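Bolto Facilities Helpdesk - Ticket 1764
Washroom vanity unit, Gadska building: cabinet doors and tap

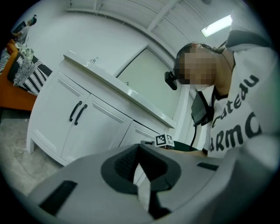
Vanity unit, Gadska first-floor washroom. Ticket 1764, attachment 1.

Status: Closed
Priority: Normal
Category: Fixtures and joinery
Location: Gadska building, first floor, washroom
Assigned to: Volodymyr Vakulenko
Opened: July

Summary of fault as reported
The occupier reports that the two doors of the white vanity cabinet catch against one another when closed, so that the left-hand door springs open again by a finger's width. The occupier also reports that the chrome tap turns slightly on its base when the lever is used, and that a musty smell is noticeable when the cabinet is opened in the morning.

Information requested from occupier
The helpdesk asked whether the doors had caught since the unit was installed or only recently, whether anything heavy was stored inside, and whether water had been seen on the floor tiles near the feet of the unit.

Reply from occupier
The doors closed properly until the spring clean, when the unit was pulled away from the wall and pushed back. The cabinet holds paper hand towels, spare soap and a box of cleaning cloths. No water has been seen on the floor. The tap has been loose for longer than the doors have been catching, and staff have become used to holding it with the other hand.

First visit, 10.20
The contents were removed and placed on a dust sheet. The underside of the basin, the trap and both supply connections were wiped with dry tissue and checked after the tap had run for several minutes. The tissue remained dry. The fixing nut beneath the tap could be turned by hand.

A spirit level placed along the countertop showed a fall towards the front left corner. The foot at that corner was standing on a tile joint and the carcass had twisted a little as a result - enough to bring the inner edges of the doors together. The hinges were examined. One screw in the upper left hinge had worked out of its plate. The bar handles were secure and were left alone.

Action taken
1. Supply isolated at the service valves.
2. Fixing nut beneath the tap tightened with a basin spanner. Sealing washer found flattened and replaced with a Trorkach washer from van stock.
3. Supply restored and connections checked again with dry tissue.
4. Loose hinge screw refitted.
5. Unit moved 20 mm to the right so that the front left foot stands on a whole tile.
6. Doors adjusted at the hinges until the gap between them was even from top to bottom.

Outstanding after first visit
The bead of sealant between the raised back edge of the countertop and the wall had parted when the unit was moved. Water reaching this gap from the basin would run down behind the cabinet, and this is considered the likely source of the smell. White sanitary sealant was not carried on the van. One 300 ml cartridge was requested from Baysal stores.

The occupier was asked to keep the countertop dry and to leave the cabinet empty until the second visit.

Note from occupier, 15.45
The doors now close and remain closed. Please confirm whether the basin may be used in the meantime.

Helpdesk reply
The basin may be used. Any splashes along the back edge should be wiped away promptly. The sealant will require a full night to cure and the visit will therefore be booked for the end of the working day.

Second visit, 17.30
Old sealant cut out and the joint cleaned and dried. New bead applied along the full length of the back edge. The wall behind the cabinet was inspected by torch and a small area of surface mould, 100 mm across, was treated. The plaster was sound. A notice was left on the countertop asking that the basin should not be used before the following morning.

Follow-up
The occupier confirms that the tap is firm and the doors are closing correctly. A faint smell remained on the first morning and had gone by the end of that week. The hand towels and soap have been returned to the cabinet; the cleaning cloths are now kept in the cupboard on the landing.

Advice recorded for the building file
The unit should not be moved for cleaning. Where access behind it is required, a request should be raised with the helpdesk under Fixtures and joinery, quoting this ticket number.

Closed by: V. Vakulenko
Parts used: tap washer (1), sanitary sealant, white, 300 ml (1)
Charge to occupier: none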